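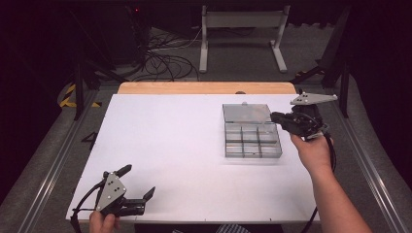
This report examines written warnings issued to coaches and team officials in the Besberg Amateur Soccer League over a single season, with attention to conduct in the technical area. The project was completed under the supervision of Bronwyn Te Moana. Warnings were classified by the type of conduct (language, leaving the technical area, delaying play) and by the period of the match in which the conduct occurred (first half, second half, after the final whistle). The resulting scheme has three columns and three rows, and each warning was assigned to one cell only. Where a referee reported more than one type of conduct, the type named first in the report was used.

1. Background

The league adopted written warnings for team officials when it merged its Bolta and Grillow divisions. Before the merger, Bolta referees reported misconduct by letter to the division secretary, while Grillow referees recorded it on the back of the match card. The two practices produced records of very different quality. League rules now require a referee to file a standard form by 9 p.m. on the evening of the match. An official who receives 3 written warnings in a season must attend a hearing.

2. Data and Method

The league office supplied the warning forms for about 700 matches, including those played in the Carretero Cup. Friendly matches held in August were excluded, as referees are not required to file forms for them. After duplicates were removed, 143 warnings remained for analysis. Names of coaches and clubs were replaced with codes before reading began.

Each form was read by 2 members of the project team working separately. Disagreements were settled by discussion. Most of them concerned the difference between leaving the technical area and delaying play, as a coach who walks onto the field to argue a decision may be doing both.
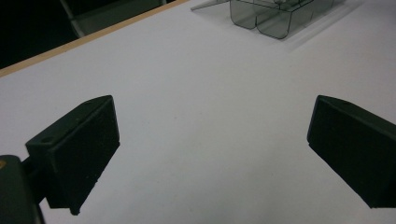 Figure 2. Gripper fingers above a white tabletop.

3. Results

Language was the most common type of conduct in both halves. Warnings for leaving the technical area were concentrated in the second half, and many forms mentioned a disputed penalty kick or a late substitution. Warnings for delaying play were uncommon and came mainly from cup matches. The cell for delaying play after the final whistle contained no entries, as expected.

Former Grillow clubs received more warnings than former Bolta clubs. The forms do not show whether this reflects the behavior of coaches or the habits of the referees assigned to those grounds. Referee assignments were not included in the material supplied.

4. Limitations

The forms record only conduct that a referee chose to report. Several were too brief to establish what was said or to whom. The project team did not interview coaches, and no attempt was made to follow officials from one season to the next.

5. Recommendations

The form should include a separate box for the minute of the incident, which is now often missing or written in the margin. The rule on the technical area should state whether an assistant coach may stand while the head coach is also standing. The league should also keep referee assignments with the warning forms so that later projects can compare grounds.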